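Gania Manipulation Project
Progress report to the Ditmont fund, second period
2019-12-15

1. Work since September

The simulation environment was moved to the Pornia server and the scene library was rebuilt. Physics settings are now kept in one file per scene. Two planned items, the force model and the operator manual, are late and will be carried into the next period.

2. Demonstration day

The demonstration for fund representatives and partner staff from Tan was held on site and lasted 90 minutes. It drew 61 visitors. The first 30 minutes covered the scene library, and the next 30 were given to the pick task, run in simulation on the large screen. Questions took up the remainder — mostly on licensing and on transfer to hardware.

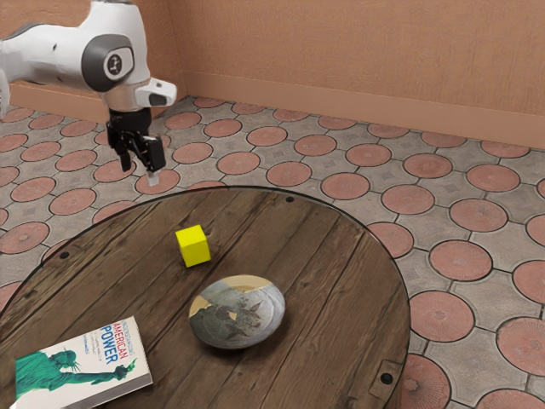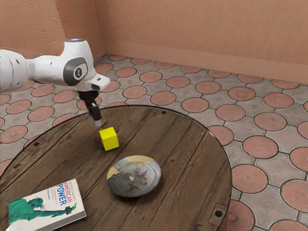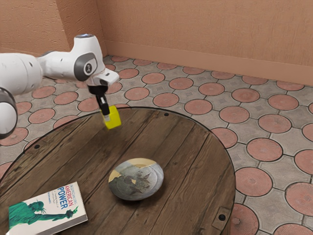
Pick task, yellow cube, round table scene.

Visitor comments were collected on paper forms and have been entered in the project log. The most frequent request was for harder scenes. The bowl and the book share the tabletop with the cube but stand clear of it, and several visitors asked for a layout in which the target is partly blocked by its neighbors. Two such layouts are in preparation. A second request, for a grip force readout on screen, depends on the force model and has no date yet.

3. Budget

Spending is within the approved plan. Travel costs for the Tan staff will be charged to the next period.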